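Prukell opens rear deck to laptop users

MANZANO, 27 November 2022. The rear deck at Prukell is now open to people who want to work outside, the coworking house said. It had been closed since June while new boards went down. 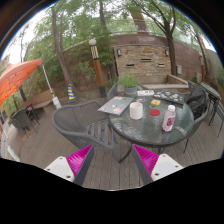 A glass-topped table and wicker chairs on the deck at Prukell.

The work cost $3388, and 80 members chipped in. Iñaki Carrasco, who manages the house, said seats can't be reserved and laptops may be left out only while their owners are on the deck.

Drinks are allowed at every table. Members asked for coasters after the first trial day, and the house bought a set.

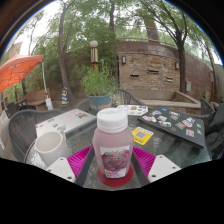
Grape drink on a red coaster, between two stickered laptops.

Inmaculada Villanueva runs the kitchen and wants caps kept on bottles when they aren't in use. Mugs go back to the counter inside. 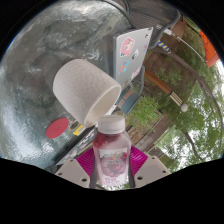 Power is still a problem. The nearest outlet is indoors, and an electrician from Ovwood is due to price a line to the deck. Until then, members should charge up before they head out. Day passes are sold at the Monon Street door.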